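Zelum kitchen put-away service – anyone paying for this yet?

Boards > Home Automation > Reviews and Buying Advice

gridline_pete
6 February 2026
Drornari started taking orders in October for something called Zelum. You rent an arm for your kitchen and pay by the month, and it puts groceries and dishes where they belong. The price I was quoted was 240 a month plus a setup visit. My wife has a bad shoulder and can't reach the upper cabinets, so I'm the target customer. I'm also the guy who returned two robot vacuums. Talk me into it or out of it.

moss_and_wire
We're on month two of the trial. It works with cans. It sort of works with mugs. It doesn't do bags of anything, and the sales page is pretty quiet on that point.
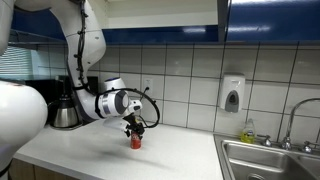
What does the setup visit include? A technician mounts the arm, maps your counter and cabinets, and runs a practice session with your own groceries.

Ours took most of an afternoon, and the tech was good. My complaint is with what comes after. If you move something big on the counter you're supposed to run the mapping again, and that ties up the kitchen while you wait.

gridline_pete
So is it faster than a person?

moss_and_wire
Not even close. I can empty a shopping bag before it has finished with the first couple of things. You're paying so that you don't have to reach, and if you don't need that I can't see why you'd bother.

tallboy_77
240 a month to put a soda in a cabinet. Buy a step stool.

hackermann_h
A step stool is no use to somebody with a bad shoulder, he said that in the first post. Heike Ackermann here, I had the Lindemann unit before this one and sent it back. Their gripper squeezed too hard and I lost a lot of yogurt. Zelum is gentler but it's very picky about where the cabinet door is. If it's open halfway, the arm stops and sends you a message. Why can't it push a door?

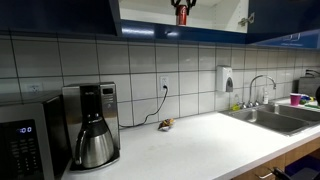 The contract is the part I'd read twice. Drornari wants 12 months up front on the cheaper plan, and the cancellation fee is 178 if you leave early. They call it a recovery charge. Reaching an upper shelf is what most people want it for, and holding a can upright up inside an open cabinet is what it's good at, so fine, credit where it's due. But I asked their support line what happens with a shelf packed full and got a paragraph about "ongoing improvements." I'd want that answered before I signed for a year.

tallboy_77
OK, fair about the shoulder. I still say the demo videos are all cans for a reason. A can is the easiest thing in the kitchen to grab. Show me a bag of rice.

moss_and_wire
Agreed on the rice. Disagree that cans are nothing. We go through a lot of cans.

gridline_pete
Does anyone know if the Zultine add-on is worth it? It's another 100 and the salesman kept steering me back to it.

hackermann_h
Skip it. Zultine is a bigger list of objects it's supposed to recognize. I had it for the free period and noticed no difference at all, except that it now asks me to confirm things it used to just pick up.

moss_and_wire
I'd half disagree. It got better at mugs for us once we turned it on. Maybe the mugs, maybe luck – I haven't tested it properly and I doubt their marketing department has either.
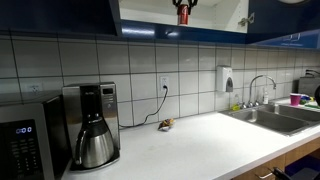 What I'd do in your place is take the monthly plan without the add-on, even though it costs more, and keep a list of every time you have to step in and help it. If the list is long by the second bill, send it back. The return pickup is free as long as you kept the crate. We nearly threw ours out.

gridline_pete
Monthly plan, no Zultine, keep the crate. I'm still on the fence but I'll ask them about the packed shelf and post whatever they say.

tallboy_77
Ask about the rice too.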